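Label your keys before the gripper does it for you
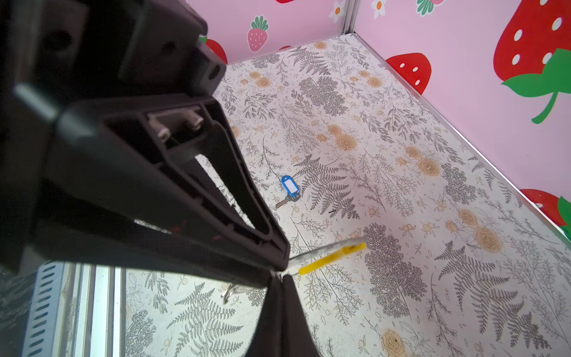 Key handling in the strawberry cell: the blue tag is still waiting its turn.

The revised handling rules for small metal objects take effect May 18, 2026, and yes, they are longer than the old ones. Sandra Tindall got them down to 12 items from a first draft that read like a mortgage.

The ones people will trip over:

Every key on the work surface gets a tag with a paper insert. Write on the insert. A blank one doesn't count as a label, however nice the plastic.

Check finger screws before each session and initial the sheet. Your own initials, please - we can all recognize Sandra's handwriting by now.

Hands stay outside the rails until the arm is in hold. "It looked stopped" is not a state listed in the Musus manual.

Dropped objects get logged as drops. Last quarter's log showed three, and we have all met the Bekine cell.

Comments go to Sandra before the September review.

Brarnent Automation Newsletter | Contact the editor: ext. 1194 | Back to top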